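Pumwood to hand out 1000 sorting trays to Garkham households

GARKHAM, 2024-07-21 - Pumwood, the home storage firm based in Garkham, will give away 1000 plastic sorting trays to local households this September as part of its kitchen clear-out program.

Residents can collect up to two trays each from the Pumwood shop on Mockus Street. Proof of address is needed, and orders cannot be held by phone. Anyone who cannot get to the shop may ask a neighbor to pick up for them with a signed note.

The program began last year as a small trial in the Pitine apartments, where 271 households took part. Each was asked to clear one drawer or shelf a week and put anything they had not used in a year into a tray to be given away, repaired or thrown out.

"Most people told us the hard part was having somewhere to put things while they made up their minds," said Baiba Sproģis, who runs the program for Pumwood. "A tray on the table did the job. When it was full, they stopped for the day."

The trays are rectangular and have a thin raised rim. They come without lids. Households in the trial used them mainly for cutlery, batteries, pens and loose papers, and some kept them afterward as drawer liners.

Pumwood will also hold free sorting sessions at the shop, led by Kenneth McIver and Ülle Mets. Each session takes 20 people and lasts one morning. Places must be booked at the front desk - walk-ins will be seated only if there is room.

Press contact: Hammad Mirani, Pumwood, Mockus Street, Garkham.

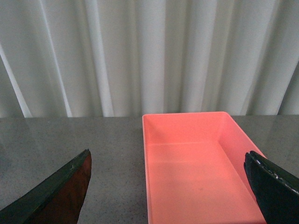
An empty sorting tray in pink plastic on a speckled gray tabletop.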